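Child Performers and Early Fame: Notes for Session 2
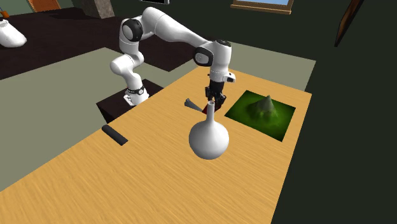
MEDIA AND CELEBRITY — COURSE HANDOUTS

Tutor: Benedicta Mensah

Read these notes before the seminar. They cover the first half of the unit on young performers and should be used alongside the reading pack, which has the longer extracts. Bring a printed copy if you can, as we will be marking it up.

1. What we mean by early fame

For this unit, early fame means public recognition before the age of 16 that comes from performing. It covers singers, actors, dancers and presenters. It does not cover the children of famous people unless they perform themselves, although there is some overlap and you may bring this up in your essay.

Older studies of the subject mostly deal with film and television. A child was cast, worked under contract, and was seen by the public some months later. With online video the order changes. The audience often comes first and the contract second, and the family may have made several decisions before anyone with experience is involved.

2. The case study: Flasara

Flasara is the stage name of a singer who posted her first cover song at 11, recorded in her aunt's kitchen. The clip had 910 views in its first month. It was then played on a breakfast programme, and by the end of that week she had been approached by two management companies. Her mother signed with one of them, Stevura, in March.

Points to note from the case:

The contract ran for 10 years, which took it well past her eighteenth birthday.
Her early interviews were all given with a parent present. From the age of 14 they were not.
Her first album was made up almost entirely of songs by other writers. She has a credit on one track.
She stopped performing at 17 and came back at 20 with a different label, Zevik, and a different sound.

The comeback interview is in the reading pack. Look at how many of the questions are about her childhood and how few are about the new record. Look also at who brings up the old contract first.

3. The "growing up" story

Magazines and entertainment sites tend to write about former child performers in a set way. The age at which they became known goes in the headline or the first line. A gap in years follows ("now, nine years on"). Then comes the news itself, which may be a relationship, a move abroad, a change of style or a health matter.

Quansah calls this the frozen age. Her argument is that the reader is always being asked to measure the adult against the child, even when the news has no link to the earlier career. She looked at 1297 short articles from entertainment sites and sorted them by how soon the childhood age was mentioned. You do not need to learn her categories, but you should be able to explain the method and say what it leaves out. She did not look at video or at comments from readers.

A common objection is that the age is there because it is how most readers will remember the person. Quansah deals with this briefly in her last chapter. I think she could have said more.

4. Personal news in the performer's own words

Many performers now give personal news in a post of their own, and the sites then quote it. Compare this with the older magazine exclusive. Who picks the timing? Who picks the photograph? What happens to the wording when only two sentences of a long post are quoted?

Be careful with the word "control" here. Several essays last year said that posting gives the performer full control and left it there. The text may be theirs, but the headline above it is still written by somebody else.

5. For the seminar

Choose one short article about a former child performer, no more than a page. Underline every mention of age or of years passing. Write a paragraph on what would be lost if those mentions were taken out.

Essay titles will be given out at the end of the session. Late copies of the reading pack can be collected from the department office until 4 pm.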